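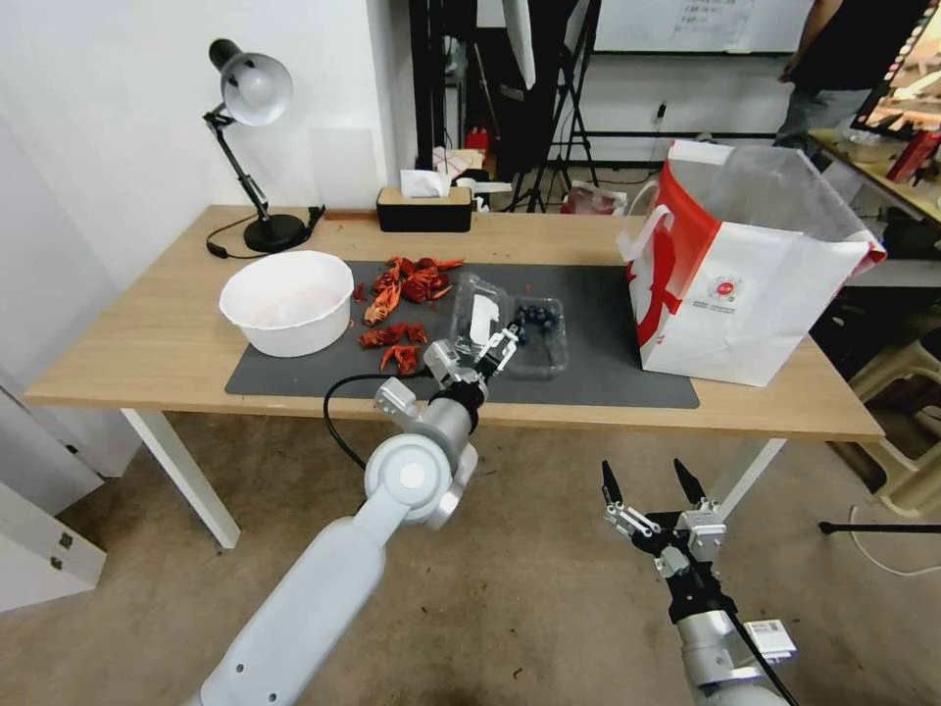 Home Issues Authors Submit

4.2 Keeping the cell ready between runs

We had expected, when we set up the table-clearing cell at Prukcombe, that most of our time would go into the policies. A good share of it went into housekeeping instead, and we would like to set that down with some care for anyone planning a similar bench.

The cell is a two-armed robot facing a light table with a large dark gray mat on it (Figure 3). We chose food leftovers on purpose, crayfish shells among them, and they are hard on a gripper. Small bits of shell work their way into the finger linkages, and a jaw that closes 2 mm short will still pass the startup check quite happily. Signe Skov caught this in April while reading through the closing-width logs, and after that we added a brush-out of both grippers every 30 runs, followed by a full open and close with nothing between the fingers.

Cables were our second headache. The gripper cable needs enough slack for the wrist to turn freely - but a long loop can catch on the front edge of the table when the arm reaches across. Cirilo Quezada settled the matter by trying lengths patiently over most of an afternoon, and we now check the loop by hand at the start of each session.

Over 613 runs we stopped the cell for repair 4 times, 2 of them for worn finger pads and 2 for a loose connector at the wrist. The mat is wiped down and squared to the table before the arms are homed, and we do recommend doing it in that order.

Figure 3. The cell during a clearing run, with the left gripper at the lid of the clear container and the shells still on the mat.

4.3 Wrist calibration

The wrists are calibrated with the Eskildsen routine, one arm at a time.

2 comments 4 shares

Contact the editors | Back to top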